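Getting on top of the folding

I used to leave clean washing in the basket until it had to be ironed all over again. I'm not proud of it! Then we moved to the flat in Usmont, where the airing cupboard is 38 cm wide and not a centimetre more, and I had to learn to fold things properly or live out of a heap on the bedroom chair (we did that until October, if you must know).

First tip, and the one I'd keep if I had to give up all the rest: fold standing up, at a table. The bed is too low and too soft, and by the third shirt my back has had enough. Clear more of the table than you think you'll need, give it a wipe, let it dry, and put the pile on a chair next to you so it doesn't creep across your folding space.

Second tip: do all of one sort of thing before you start on the next. All the tea towels, then all the T-shirts, then the awkward stuff. You get into a rhythm and the stacks come out the same size, which matters a lot when your shelf is as mean as mine.
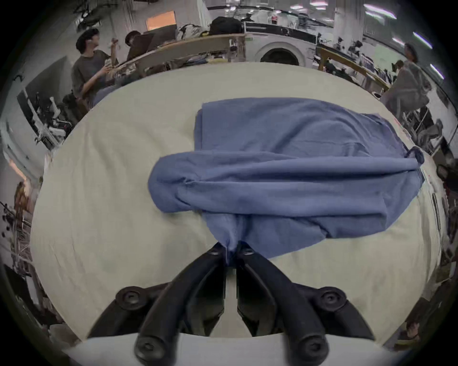 Cotton is what I get asked about most, so let's do cotton. Shake it out hard, twice, holding it by the shoulders or the waistband, and lay it down with the front facing the table. Smooth from the middle outwards with the flat of your hand. Sides in, then bottom up, and only then roll or fold to the size you want. If you skip the smoothing you get what the blue one has, a thick roll across the middle with soft creases running all over it, and those creases will still be there when you come to wear it. Pull the hem straight before you roll, too, or it curls over at the end like a cuff. And snip loose threads while the thing is in front of you. I keep nail scissors in a mug on the windowsill for exactly this, and no one else in the house is allowed to borrow them.

My friend Adjoa Asamoah rolls everything, even pillowcases, and stands the rolls upright in shoeboxes. It looks lovely when you open the drawer. I've tried it and I go back to flat stacks every time, but for holiday packing she's quite right and I do it her way.

A few odds and ends:

Jumpers get folded, never hung. They grow.

Don't fold anything that's even a bit damp at the seams. Give it another hour on the airer.

Put the fresh pile at the bottom of the stack so the same two shirts don't get all the wear.

Socks can wait. Pair them in front of the telly with a cup of tea, it's the only way I've ever got to the end of them.

Next time I'll have a go at fitted sheets, if I can find one without a hole in it.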